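An afternoon at Likora

The tour began at two, with a visitor badge and a warning about the coffee. I had pictured a hall full of clanking arms. Likora turned out to have carpet and a great many screens.

Laimutė Rätsep, our guide, explained that most of the grasping examples are made in simulation, where dropped goods cost nothing to sweep up. The target that day was 1203 grasps before going home. Each run is saved, good or bad, and the learning system gets the lot. She let me try 24 of them with a hand controller. My failures went in too — I have never been so useful.
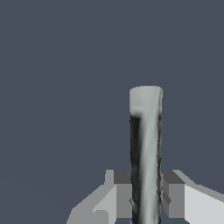
Simulated gripper fingers at either side of a streaky, pale-topped cylinder.

Afterwards we were shown the Kistetti room, where 50 more objects were waiting their turn. The coffee was as described.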